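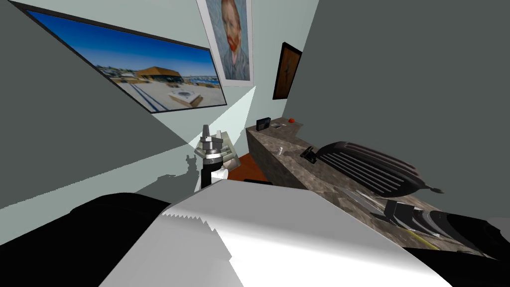
Halima Laizer

Section 4. Installing the Trunside wall rail

This section covers the fixed rail, the drop cables and the hooks. For the lighted rail, use the separate wiring guide supplied with the transformer.

The rail is supplied in 41-inch lengths. Each length is fixed with four screws through the factory holes. Do not drill extra holes in the rail. A cut length must keep at least two factory holes, and a length with only one hole left must be discarded.

Maximum load is 15 pounds per hook. The rating applies to a vertical cable on a rail screwed into studs or solid masonry. It does not apply to rail mounted on hollow-wall anchors; see the load table in the back of this guide.

CAUTION: Check for electrical cable and pipe behind the wall before drilling. Pay attention to the strip directly above switches and outlets.

4.1 Mounting the rail

1. Mark a level line at the required height. Measure from the ceiling only if the ceiling has been checked for level.
2. Hold the rail on the line and mark the factory holes.
3. Drill the pilot holes. Use the bit size printed on the screw packet.
4. Drive the two outer screws until the heads touch the rail. Do not tighten.
5. Check the level again, then drive the remaining screws.
6. Tighten all screws by hand. Power drivers can deform the channel and prevent the cable heads from turning.
7. Press an end cap into each open end.

Note: Where two lengths meet, insert the joining pin before fixing the second length. The pin cannot be inserted afterward.

4.2 Hanging framed pictures

1. Insert the cable head into the channel at any point and turn it a quarter turn to the right.
2. Slide the hook up the cable to the approximate height and release the button.
3. Fit two D-rings to the frame, one on each side, at equal distance from the top edge.
4. Hang the frame on two cables. Wide panoramic formats must always be hung on two.
5. Adjust one hook at a time until the top edge is level.

A single cable may be used for small frames and light poster hangers. The picture may swing when a door is closed. Fit the felt corner pads if this happens.

4.3 Moving a cable under load

Do not slide a loaded cable along the channel. Lift the picture off first. Sliding under load scores the finish, and the score lines will catch the cable head later. Scored rail is not covered by the warranty. 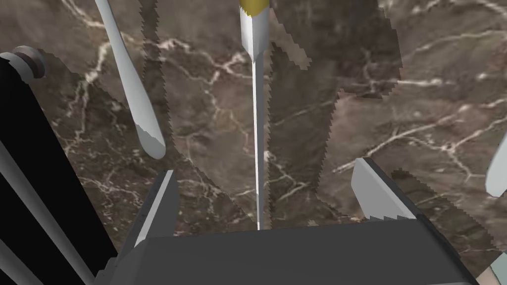 Text: Kheri Mosoti, Installation Support

4.4 Protecting surfaces under the work area

Drilling dust is abrasive. Polished stone, including marble, should be covered before work starts. Glass and lacquered wood should be treated the same way.

1. Vacuum the surface. Grit left under a cover will scratch when the cover moves.
2. Lay a clean cotton sheet, then a rigid board on top of it.
3. Tape the sheet to itself, never to the stone.
4. Keep tools on the board or in a tray.
5. When finished, fold the sheet inward and carry it outside before shaking it out.

CAUTION: Do not wipe marble with vinegar, lemon-based cleaner or descaler. Acids etch the polish. Use water and a neutral soap, then dry with a soft cloth.

4.5 Periodic check

Check each hook in July and again in winter. Press the button with the load removed; it should spring back fully. Replace any hook that sticks. Replace any cable with a broken strand. The replacement hook set is part 700 and includes the felt pads.

Rails made before the current channel shape accept Fania cable heads only. The old channel has a square lip. Continue to Section 5 for corner pieces and sloped ceilings.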